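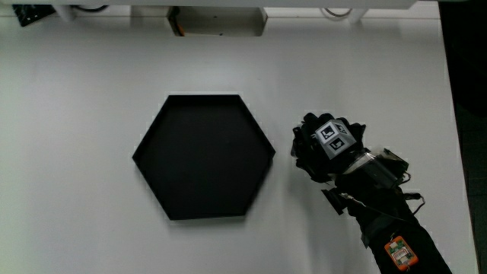

Slide 1. Black hexagonal tray, white tabletop.

OK to start while people are still finding seats. Say name, say where from (Roststead, the town, not the furniture people). Thank Unnur Eskildsen for the invite. Phones whatever, don't mention phones.

Title of talk: Where does the mail go? Sorting and storing at a small museum shop. Long title. Sorry. It got printed that way so leave it.

Opening story – the February order. School in Sastau wants 12 activity packs. We have 12 activity packs. Everyone knows we have 12. Two people look for them for a whole morning. They were in the box marked "ribbon, old". Pause for laugh, don't push it if it doesn't come.

Point: we didn't have a stock problem, we had a finding problem. Ask for hands: who has bought a thing they already owned. Wait. Most hands will go up.

Slide 2. The shop before.
Back room, one window, shelves put up by whoever was tall that year. Stock came in the front, got signed for, got put down wherever there was floor. Kaj Ingvarsson ran it out of his head for years and he was very good at it. Then Kaj went to three days a week. That's when we noticed.
Read the list of labels off the shelf, they like this bit:
misc
misc 2
Kaj's
do not move
cards (not cards)

Slide 3. What we counted.
Closed the shop for one week. Took every single thing out. 512 different items on the shelves, the stock book had a good many fewer. Don't give the exact book number, Kaj is in the room.
Postcards were the worst. 1,000 of one design, the Gumis lighthouse, bought because the printer gave a better price at 1,000. We sell maybe a handful a month in summer. Do the sum out loud if time. It's years.
(If somebody asks, no, we have not thrown them out. We write notes on the backs.)

Slide 4. The three piles.
Sells every week. Sells sometimes. Doesnt sell.
Not clever, not new. The argument was all in the middle pile. Kaj wanted everything in the middle. I wanted nothing in it. We gave it one shelf bay, and when that was full it was full. Best decision of the week and it was made because we were hungry.

Tell the tea towel thing here ONLY if running ahead. It's long.

Slide 5. Zones.
Weekly stuff between knee and shoulder, nearest the door. Sometimes stuff up top. Heavy books on the bottom, all of them, no exceptions for pretty ones. Anything that breaks goes on the left wall where there's no foot traffic.
Every bay gets a letter, every shelf gets a number. B3. That's it. We looked at a bar code system from a firm called Görtz, nice people, good demo, too much for a shop our size. Say this kindly, I think one of them is coming.
Sheet of paper on the end of each bay says what's in it. Pencil. Pen is a mistake, we did pen first and had to redo all of it by March.

Slide 6. The table.
Stress this one, slow down. One table that stays clear. Deliveries land on it, get opened on it, get checked, get a shelf number, leave. Nothing sleeps on the table. If it's still there at 5 pm it's somebody's job and their name goes on it.
People hear "get a table" and think oh fine, we have a table. You do not have a table, you have a shelf with legs. (Unnur said that first, credit her.)
Ours took a month to stick. There was a kettle on it for two weeks of that month.
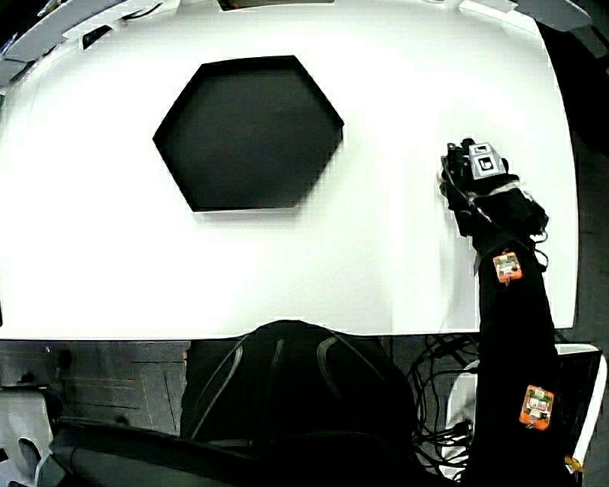

Slide 7. White tabletop with the tray empty.

Small parts. Badges, magnets, key rings, the little enamel foxes. Loose in a box they're hopeless, you can't count them and you can't see when you're low. Shallow trays, one kind of thing per tray, one layer. When you see the bottom you reorder. 10 left is the line for badges, other things have their own line, it's penciled on the sheet.
Deep boxes hide things. Say it twice.
Someone always asks what shape. Doesn't matter. Square ones stack tighter. Buy all the same kind though, we have four kinds and it's annoying.

Slide 8. People.
New starter used to take a season to learn the back room. Last one was picking orders alone on her second afternoon. Show the order sheet with shelf numbers down the side. Walk through one order, keep it short: mug, two cards, book. C2, A1, A1, D5.
Kaj's bit – ask him to stand if he's willing. He'll say he resisted it. He did. He now takes his days off without the phone ringing, and he went fishing all of the last holiday.

Slide 9. What went wrong.
– labelled the shelves before we'd settled the zones. Did it twice.
– forgot returns. No place for returns. They went on the table, of course
– moved Christmas stock up high, then needed it in October with the ladder out on loan
– still cannot keep wrapping paper tidy. Open to ideas, mean it

Slide 10. If you only do one thing.
Clear the table. Then the pencil sheets. Counting can wait for a quiet month, ours was February.

Questions, should have 12 minutes if I skip the tea towels. Likely ones:
Cost? Trays and paper, a couple of planks. Time was the real cost, one week closed.
Would it work for a library or a food bank? Unnur tried it in the Sastau library store room, send them to her, she's by the coffee after.
Do we recount? Yes, one bay a week, takes less then an hour.

Handouts by the door, copy of the blank shelf sheet on the back. Take the spare lighthouse cards. Please.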